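So I finally made it to the open day at Telulden, and I'm so glad I went! I'd been promising myself since August, and a hundred people had the same idea, because the line for coffee went out the door.

Ghazal Shojaei ran the two-arm demo and let us ask anything we liked. She told us they want 200 good runs of each task before they move on to the next one – I lose patience after six of anything. 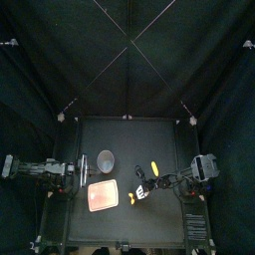
I stayed at her table way longer than I meant to. The talks upstairs were fine (a bit heavy on slides), but I kept sneaking back down. My favorite part was the black curtains on three sides, which made the little yellow thing by the right gripper really pop. I want curtains like that for my desk now. Next year I'm bringing my sister, and we're eating first.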